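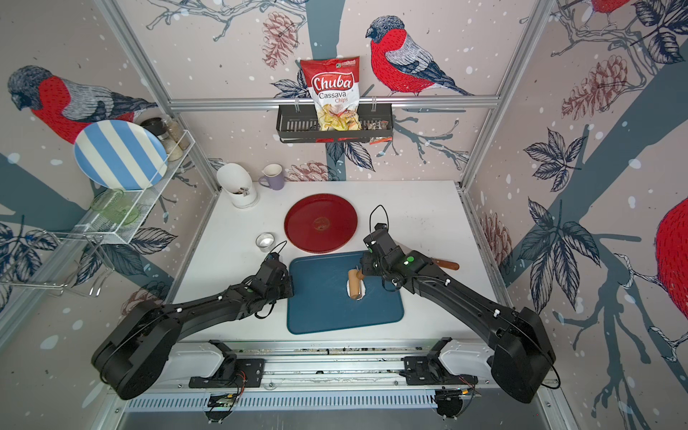
Chapter 14
Visiting a Robot Demonstration

In this chapter you will learn
How to prepare for an open day at a robotics workshop
What to look at while a machine is working
How to write down what you saw so another person can use it

Most students meet their first working robot from behind a rope. The visit is short, the room is loud, and the guide has already given the same speech several times that day. It is easy to go home with a bag of brochures and only a weak memory of the machine. The purpose of this chapter is to help you return with something better: a page of notes that you can still understand in November.

We will use one visit as our case through the whole chapter. The open day at the Gurau workshop, in the town of Besson, had several stations, and we have chosen the clay station, called Vanus by the people who built it. It is a good station for a beginner. The tools are ones you may have in your own kitchen drawer, such as a small wooden roller and a scraper, and the material is soft and white. Two arms stand on one rail and share the same table, with a blue work surface between them. You do not need mathematics to follow the task, but you do need patience, for the arms worked more slowly than many visitors expected.

Before you go, read the program of the day and choose 2 stations at most. Write for each one a question that the brochure does not answer. "How does it work?" is too large. "How does the arm know it has reached the rim?" is a question that a guide can answer in one minute, and you can check the answer with your own eyes.

At many stations there is also a screen which shows what the small camera at the wrist receives. Look at it for a while before you look back at the arm. The view is narrow. Often it contains the two finger tips, a piece of the table and the edge of whatever lies below, with all its scratches, and very little more. Several visitors at Besson could not say from the screen which part of the table they were seeing. 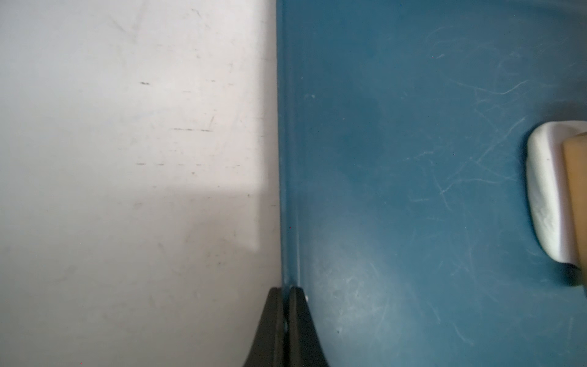

14.1 Tool, Material, Contact

When you stand in front of the station, divide your page into three columns. In the first column you write the tool. In the second you write the material, and in the third the contact, meaning the place where one touches the other. A column may stay empty. If a gripper holds a scraper in the air, there is a tool and there is no contact, and this is already a useful note.

Notice also what is lying on the table and is not being used at that moment. On the blue tray at Vanus a student noted a flat oval of clay with a clean outline, and near it a torn scrap with a hole in the middle. The roller lay beside the tray, and the scraper was in the gripper. She wrote these four things and drew a small plan of the table. She did not write "the robot cut the clay," for she arrived after this part and did not see it. Her teacher gave her full marks for this line — or for the absence of it. 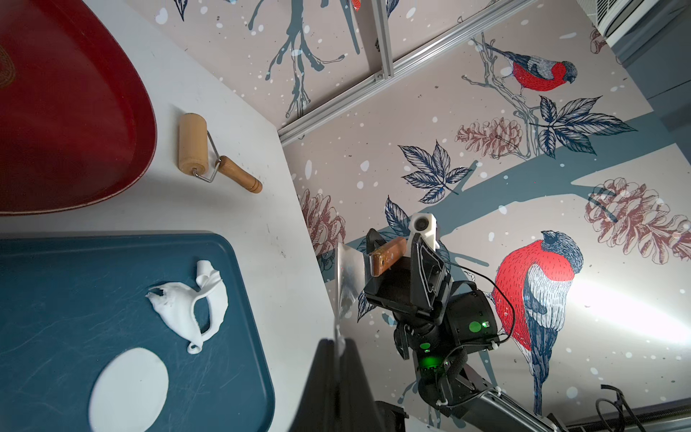

CHAPTER 14 VISITING A ROBOT DEMONSTRATION 100

Keep what you see separate from what you are told. The guide at Gurau mentioned that the station had completed some 1,840 practice runs before the open day. This belongs in your notes, but with a letter G beside it, for "guide." Things you observed yourself receive the letter S, for "seen." If you later read the same number in the Curnell handbook, add a C, and write the page.

Activity A
Choose a task done by hand at home, for example rolling out dough. Watch another person do it for five minutes and fill in the three columns. Then exchange pages with a classmate and try to repeat the task using only the notes.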